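Sorting and Storing Used Plastic Bags and Snack Packaging

Home > Household > Storage > Plastic bags and film

This page covers the sorting, flattening, folding and storage of used carrier bags, snack bags and loose plastic sheet in a small home. It applies to bedrooms and studio rooms where the work has to be done on a small table or other low surface next to the bed. For kitchen storage with a fixed drawer, see the Mollberg drawer layout in the previous section; the folding method is the same and only the container changes.

What you need

A flat surface with a wipeable cover. A plastic tablecloth is suitable. Fabric cloths hold crumbs and should be covered first.
A dry cotton cloth and a second cloth, damp.
One container for folded bags. The measurements below assume the Clusano short box, but any rigid box with straight sides will do.
One open bin or large bag for discards.
Scissors.
A clip or rubber band for packets that still have food in them.

Gloves are optional. Do not use a vacuum cleaner near loose film.

Preparing the surface

Clear the surface completely. Wipe the cover with the damp cloth, working from the far side toward you, and dry it. Plastic covers with a printed check or stripe are useful here, as the lines can serve as a folding guide. Confirm that the lines are straight before relying on them. On a cover that has been pulled tight over a corner, the squares near the edge will be distorted and the fold will drift.

Tape the cover down if it slides. Two short pieces on the underside of the near edge are enough. Tape on the upper side catches the film.

Close the window and switch off any fan. Film under a certain weight will lift in a light draft, and a stack of flattened bags will not stay in order.

If the surface stands next to a bed, decide now whether the bed will be used as overflow space. It generally should not be. Satin and similar smooth covers let plastic slide off, and crumbs from snack packets are difficult to remove from them. If there is no other space, lay a clean sheet over the bedspread first and put only checked, clean bags on it.

Sorting

Sort before flattening. Material that is going to be discarded does not need to be flattened, and flattening it first wastes most of the time in this job.

Use 4 groups:

Group A. Carrier bags with handles, clean, no holes.
Group B. Thin bags without handles, clean.
Group C. Clear sheet and film, any size.
Group D. Food and snack packaging.

Group A and Group B are kept. Group C is kept only if a use for it has already been identified. Group D is emptied or resealed, and the empty packets are discarded.

Take each item from the pile separately. Do not grab a handful and shake it out, as small bags are often caught inside larger ones and receipts are often caught inside those. Hold the item by the upper edge and let it hang. If it does not open under its own weight, put a hand inside and push the bottom corners out. 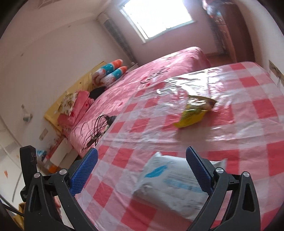

Check for holes by holding the bag up to a lamp. Look at the bottom seam and the two lower corners, where most damage occurs. A bag with a split of any length in the bottom seam goes to discards. A bag with a small hole in the side panel can be kept for dry items such as clothing, but should be folded separately and marked with a knot in one handle.

Printing on the bag has no effect on how it is sorted. It does affect storage: some inks transfer to light-colored fabric under pressure. Printed bags should not be stored in direct contact with linens.

Snack packets

Open packets are the main source of crumbs and should be dealt with before any folding begins.

1. Tip the packet over the discard bin and tap the bottom corners.
2. If food remains and is still wanted, press the air out from the bottom up, fold the top over twice, and fasten with the clip. Move the packet to the kitchen.
3. If the upper edge is badly torn, folding will not hold. Cut the torn section off straight with the scissors, then fold and clip as in step 2. If there is not enough material left above the food to fold twice, transfer the contents to a jar.
4. If the packet is empty, fold it in thirds lengthwise and place it in the bin. Do not tie it in a knot. Foil-lined packets spring open and take up more room than flat ones.

Rules for recycling snack packaging differ from one area to the next. In Luvovbridge it goes with general waste. Check the local list before setting up a separate container for it.

Wipe the surface again when Group D is finished. Change the cloth if it feels greasy. Oil from snack packets makes film stick to itself and the bags will not slide into the box.

Clear sheet and film

Clear sheet is awkward to store. It wrinkles permanently if it is crushed and it cannot be ironed. Use the following procedure for any sheet worth keeping.

Spread the sheet over the surface and smooth it from the center outward with the flat of the hand. Wipe one side with the damp cloth, dry it, turn it over and repeat. Wrinkles that do not come out by hand can be left. They do not affect use as a dust cover or as a table liner.

Roll the sheet instead of folding it. Start at a short side and roll it onto a cardboard tube. Sheets longer than 900 mm should be folded once along the length before rolling, or the roll will be too wide for most shelves. Secure with a strip of paper tape, not a rubber band. Rubber bands leave a permanent ridge.

Pieces too small to roll should be discarded. In practice they are never used.

Folding carrier bags

The method below produces a flat packet that stands on its edge. The triangle fold is more compact but takes longer to undo, and the label or print cannot be seen once it is folded. For bags used daily the flat packet is preferred.

1. Lay the bag on the surface with the handles pointing away from you. Pull the side gussets out and then tuck them back in so that both edges are straight.
2. Press the air out with the forearm, moving from the bottom seam toward the handles. Keep the opening clear so the air can escape.
3. Fold the bag in half lengthwise, left to right. Align the handles. If the cover has a printed check, align the folded edge with one of its lines.
4. Fold in half lengthwise again. For wide bags repeat once more. The strip should now be 100 mm wide or slightly less.
5. Press along the strip to remove remaining air. If a bubble forms near the bottom seam, open the last fold and repeat step 2.
6. Fold the bottom end up by the width of the strip. Continue folding toward the handles until only the handles remain.
7. Tuck the handles into the last pocket. Thick handles can be left outside and wrapped around the packet.

Crumpled bags do not have to be smoothed completely before step 1. The folds will flatten most creases. A bag that has been tied in a knot for a long time should be opened and left under a book overnight.

Thin bags without handles (Group B) are folded the same way up to step 5 and then rolled. They do not have enough stiffness to stand on edge.

Filling the box

Stand the packets on edge in a single row, folded side up. Do not lay them flat. Packets laid flat will be disturbed each time one is taken from the middle.

Sort by size, with the largest at the back. If marked bags (small hole, knotted handle) are kept, place them at the front end with a piece of card behind them.

Do not fill the box beyond the point where a finger can be inserted between the last packet and the wall. Compressed packets unfold when one is removed. The Clusano short box has a shelf code of 1133 printed on the base; the tall version is too deep for this purpose, and the packets fall over inside it.

Rolled Group B bags go in a separate small container, or in the space above the row if the lid allows it. Tubes of clear sheet stand upright in a corner or lie on top of a wardrobe.

Where to keep the box

Keep it near the place where the bags are needed – usually the door. Under the bed is acceptable if the box has a lid. Avoid positions against a radiator or in direct sun, as thin plastic becomes brittle and will split along the folds.

Keep bags and film out of reach of small children and pets at all stages of the job, including while sorting. If the work is interrupted, put the loose material in the box unsorted and close the lid.

Common problems

Bag will not stay flat. Air is trapped in the bottom corners. Unfold to step 1 and push the gussets out again.

Film clings to the cover. Static. Wipe the cover with the damp cloth, leave it slightly moist and continue. Dry the film before storing.

Packets come apart in the box. The last pocket was too loose. Make the final fold tighter, or use the Yazzie fold, in which the bottom end is turned up by half the strip width at step 6.

Smell from the box. A food packet or an unwashed bag was included. Empty the box, wipe it out, and leave it open for a day. Discard the bag in question. Washing thin bags is possible but drying them takes longer than the bag is worth.

Box fills up again within a month. Set a limit by container. When the row is full, each new bag replaces an old one, starting with the marked ones at the front.

Maintenance

Check the row twice a year, for example in February and again after summer. Open any packet that feels stiff. If the plastic cracks or flakes along a fold, discard it together with others of the same type. Some carrier bags are made to break down with age and will leave fine particles in the box if they are kept too long – brush these out dry before wiping.

Next: Paper bags and gift wrap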